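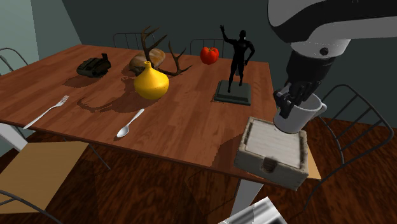 Cendow opens pre-orders for the Laxdal standalone headset

Vernbridge, December 29, 2018 – Cendow is delighted to announce that its first standalone virtual reality headset, the Laxdal, is now open for pre-order, with deliveries to begin in the new year. The Laxdal needs no phone, no computer and no sensors on the wall. You put it on, tighten the strap and you're in.

The headset has been in the hands of early testers since August, when Cendow sent out a first batch to homes, libraries and a couple of very patient school computer clubs. Between them they sent back 3,909 comments, and the team has read every one. Many of the changes in the finished model come straight from that pile (the softer face pad was the most asked-for by a long way, and people who wear glasses should notice the extra room at once).

What has changed since the test units

The battery now sits at the back of the strap, so the front of the headset feels lighter and doesn't slide down the nose during longer sessions. A full charge lasts more than 3 hours in most apps. The volume buttons have moved to the right-hand side, where testers kept reaching for them anyway, and the power button has a raised edge so it can be found by touch.

Setting up is quicker too. The old start-up guide had 7 steps and the new one has two: join your wi-fi, then draw your play area on the floor with the controller. The headset remembers the rooms it has been used in, so there is no need to draw them all over again after moving from the lounge to the bedroom and back.
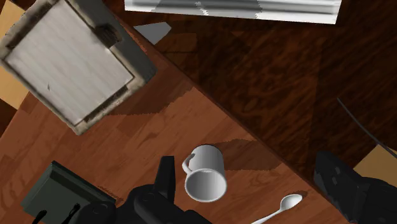
Mug on a wooden tabletop, computer-rendered scene

Apps and games at launch

Every Laxdal comes with Trullside, Cendow's own home space, where owners can arrange their apps, meet friends and watch films together on a shared screen. Trullside was the part our testers spent most time in, which surprised us and pleased us no end! New rooms will be added free of charge through the year, starting with a lakeside cabin and a small observatory.

Developers who already make apps for phone-based headsets can bring them across using the free Cendow tools, and a good number have done so already. The full launch list will go up on the Cendow website before the first headsets are posted.

Ordering

The Laxdal comes in slate or chalk, with two controllers, a charging cable, a spare face pad and a cloth bag. Pre-orders can be placed on the Cendow website or at the Vernbridge shop, where there is a headset to try – no booking needed. Testers who took part in the August trial will receive a discount code by email and can keep their test units, which will go on getting software updates.

Notes to editors

Cendow designs virtual reality hardware and software from its offices in Vernbridge. Review headsets, product photographs and the full specification are available from the Cendow press office on request.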